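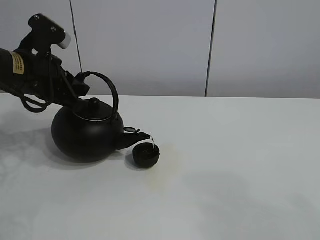

How full should a small teacup be?
Stop a finger's width below the rim, so that your guest has somewhere to hold the cup without getting burned.

Chapter 2
The Pot and the Pour

Most of us learned to pour tea by watching somebody older do it, and most of us picked up that person's bad habits along with the good ones. My grandmother poured from so high up that the saucers had to be wiped after every round, and I poured that way for years before a kind hostess in Monbridge took the pot out of my hands. In this chapter we'll slow down and look at the pot itself, and at what your wrist ought to be doing while you tip it.

You won't need any tea yet. Plain water is the best thing to practice with, and it forgives a spill on the tablecloth!
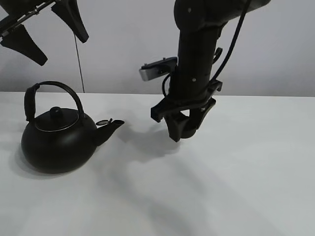
Text by Carmela Cabello
Exercises by Amparo Valcárcel

A round black pot with a tall looped handle is a good one to learn on. The handle stands well above the lid, which leaves your knuckles clear of the steam, and with the spout being short, a small tilt goes a long way. Some pots of this shape have a little hinged flap at the tip of the spout as well. The flap helps hold the warmth in while the pot is resting, and it should swing up easily once you start to pour — if it sticks, rinse it and work it gently with a fingertip.

Before you begin, find out how much your pot really holds. Fill it from a measuring jug to the level where you would normally stop, and write the number down somewhere you'll see it again (mine is penciled inside a cupboard door). A pot that takes 300 milliliters sounds generous until you have company, and even a modest cup may want 200 of them.

Now set the cup close to the pot and bring the spout over it, low enough that the water falls in a narrow, quiet ribbon. Tilt slowly. When the cup is nearly full, bring the pot back level in one smooth movement, as hesitating at that point is what sends a dribble down the outside of the spout. Pour a few cups this way, empty them back into the jug, and begin again, changing hands if you feel brave.

Words to know in this chapter: bail handle, knob, spout, flap, rim.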